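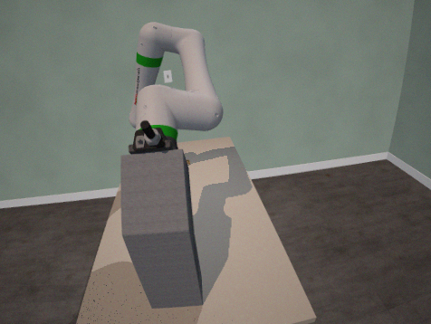
Simulated cell, front view: arm behind the table, tall gray block in the foreground.

Dec 10, 2025. Kanisar project, demonstration gathering in simulation. Entry by Hala Fahmy.

The purpose of this session was to extend the small-object set for the Lecomte policy. The target for the week is 316 accepted episodes. At the start of the session the log held 53. Room, table and lighting settings were left as they were in the October release so that the new material may be merged without conversion.

Operators are reminded that an episode is to be saved only after the arm has been returned to its rest pose. Episodes ended early go to the "partial" folder and are not to be renamed.

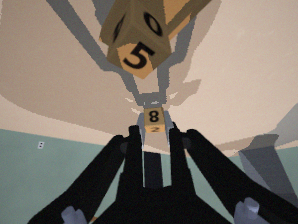 Camera streams are stored separately and joined by time stamp at export. The export script provided by Sanstead accepts up to 6 streams per episode. Please confirm that every stream has the same length before upload; a mismatch stops the whole batch, and the error message does not state which episode is at fault.

Grasp labels are to be entered by hand for the present. The automatic labeler marks a grasp as soon as the fingers close, whether or not anything is between them.

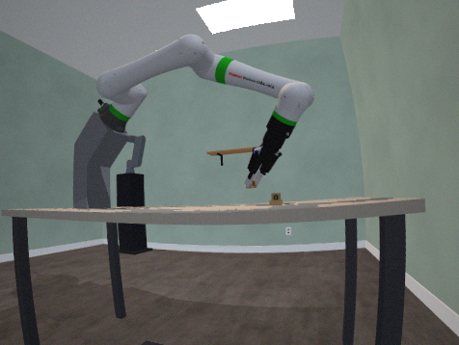 Side view, small tan piece held above the table, second object resting to the lower right.

Review procedure remains unchanged: 2 reviewers per episode, working apart, with disagreements passed to the Pedton office. Reviewers should judge the object from the side view where possible. In the front view the gray block hides much of the tabletop, and a label should not be assigned from that view alone. 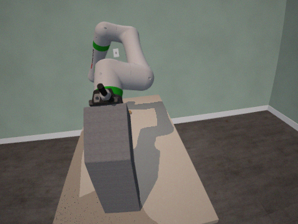

Shadow quality was discussed with Pedton. The edges are coarse at the current render setting. A finer setting would lengthen each export, and no change will be made before the present set is closed.

Open items: written rule for regrasps; disk space on the export machine; reply to Sanstead regarding stream names.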